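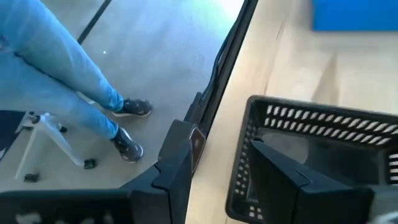 The gray floor and light wooden tabletop at Nandilport, November 2020.

Tumelo Mathebula has been sorting other people's belongings for a living long enough to own a method, and the method has a name. She calls it Drarkus. It uses plastic baskets in three colors, it comes with a short printed guide, and a household pays $300 to have it set up. I went to Nandilport expecting to be sold something, and I was, a little.

"Blue is for what you use this week," she says. "Red is for what has to leave the room. Black is for what you can't decide about."

I ask what happens to the black ones.

"They fill up," she says. "Then we talk."

I have a closet at home that works on the same principle and it cost me nothing, so I press her. Why color at all? Why not a label and a marker? She says people stop reading labels after a few days but will still reach for the right color when they're tired. Has anyone tested that? She thinks about it. "I've watched it. I haven't tested it, no. If you want a study, I don't have one."
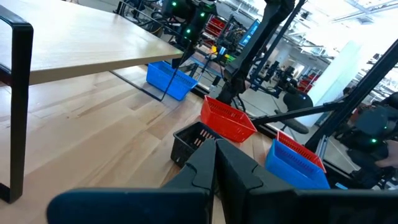
Baskets are the part of the business I trust least. Every home organizer I have talked to starts with the containers, and a container is an easy thing to sell to someone who already owns too much. Mathebula doesn't argue. She does argue for slots. The red basket out in the middle of the floor has them down its sides, and so does the blue one off to the right, and she says slots keep a person truthful. "A solid bin is a place to hide mail. With these you walk by and you see the mail."

And when you have two reds and two blues going at once, on the floor, with one of the blues under the table?

"Then you're in the middle of the job," she says. "Come back at the end."

Her supplier is a firm called Jirer. A basket costs her $5 and she doesn't mark it up, or so she tells me. I asked to see an invoice. She said she would send one, and in fairness she did, and the number matched. The profit is in the hours, which run to $65 each once the setup is done. She had a earlier system, Ursu, that she dropped in August. It used far more colors. "Clients kept the chart on the fridge and the stuff on the floor," she says.

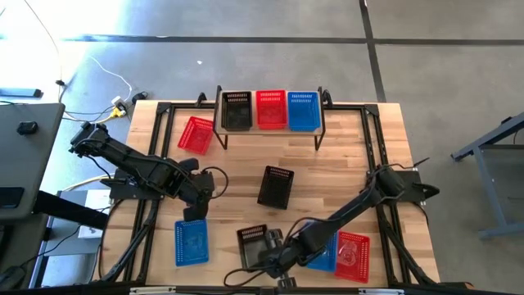
Black, red and blue baskets side by side on the raised shelf, with others still on the tabletop.

The shelf is the part I came closest to believing. One of each color, lined up, at a height where you can reach in. Mathebula says most homes need that row and very little else, which made me wonder about the rest of the $300.

"You're paying for me to stand there while you choose," she says. "Could you do it alone? Sure. Have you?"

I have not. I still wouldn't pay it. She offered to knock $100 off if I let her start with the closet, and I told her I'd think about it, and she wrote my name down under black.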